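Zostine Table Masking Tape, Blue

Item 1142
Roll width: 1 inch
Also sold in 2 inch width as item 926
Made by Zanport

Zostine is a crepe paper masking tape with a low-tack adhesive, made for marking out tables, floors and cutting benches. It sticks to paper, sealed wood, glass and painted walls. It tears by hand straight across the roll, and it takes pencil and ballpoint. Felt pens will bleed a little.

We stock it mainly for quilters, pattern cutters and classroom teachers, who need straight lines on a big surface and need them gone by the end of the term.

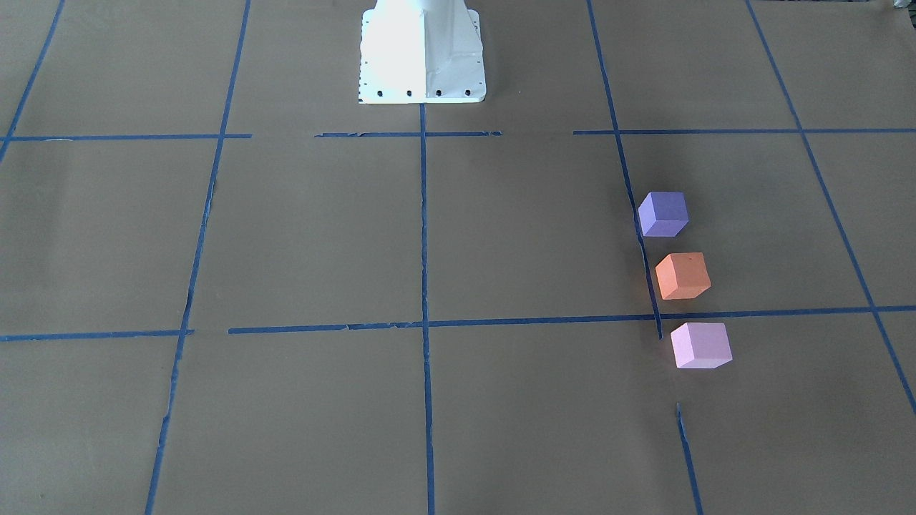
Paper under the tape is worth the extra few minutes. Roll out the kraft paper, pull it flat, and tape down the outside edges before you put in any lines. The blue shows up well against brown kraft, and once the surface is split into cells like these it is easy to say where a thing goes, even with foam cubes sitting out on it. For white butcher paper any color will do. Our Grasau kraft paper is item 711 and ships in the same carton as the tape if you order both.

Laying a line

Mark both ends with a pencil. Stick down the first few inches, unroll the tape past the far mark, keep it tight and lower it in one go. Do not press as you unroll, or the line will bow. When it is where you want it, run a dry cloth along it from the middle out. If it went down crooked, lift it right away and lay it again - the adhesive sets up more over the first hour.

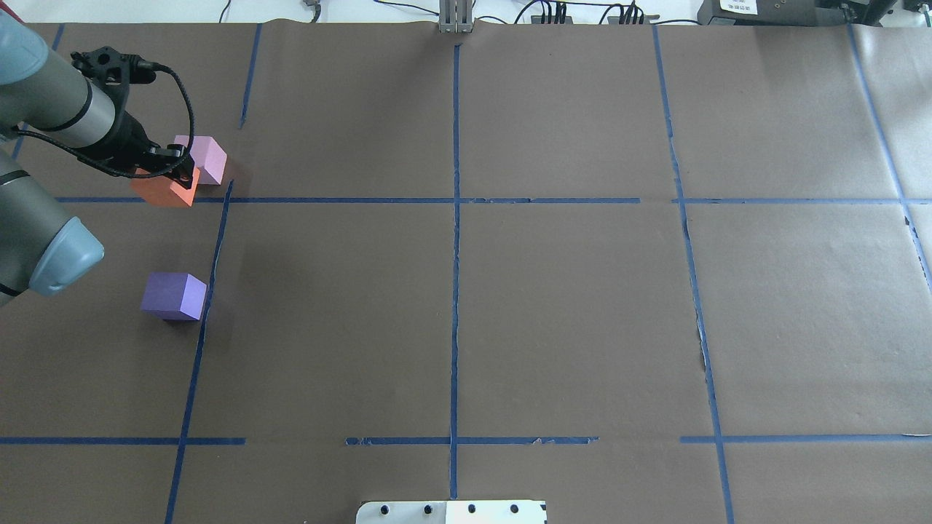
Crossings give people more trouble than the lines do. Put down all the lines in one direction first, then lay the others over the top. Two layers of this tape make a very low ridge, low enough that pins and paper patterns slide over it. Foam craft blocks can go anywhere, and colors like the orange and pale pink ones are easy to tell apart on brown paper. Press each crossing with a thumbnail so the top strip follows the step down on both sides.

For curves, use the Zuccaro flexible tape. This one will pucker.

Removing

Pull back slowly at a low angle. On painted walls and sealed wood, take it up within two weeks. On kraft paper it will usually lift some fiber, so plan on throwing the paper out with the tape still on it.

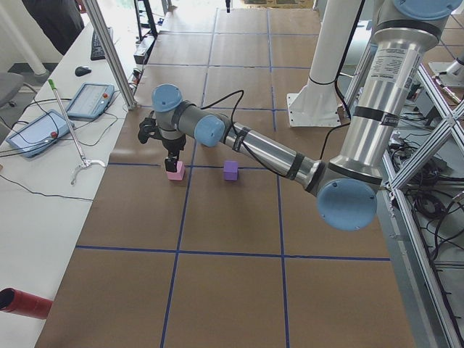
Product notes by Rukhsana Dhanial
Updated 17 May 2008

The core changed in March from gray board to white. The tape is the same and the item numbers are the same. Rolls with the old core are still going out until they are used up, and we can't pick one or the other for you.

Store rolls flat, in the bag, away from heaters and sunny windows. A roll stored on its edge picks up dust on the sides, and the dust ends up as a fuzzy line on your table.

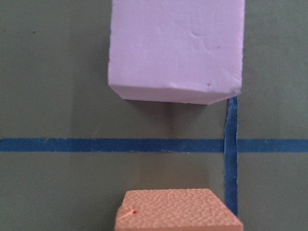
If a roll has been in the cold, let it sit indoors overnight before using it. Cold tape splits along its length when you pull it.

Returns are accepted on unopened rolls only. For full cartons or school purchase orders, write to Rizwan Hayat at the order desk and give the item number and the width.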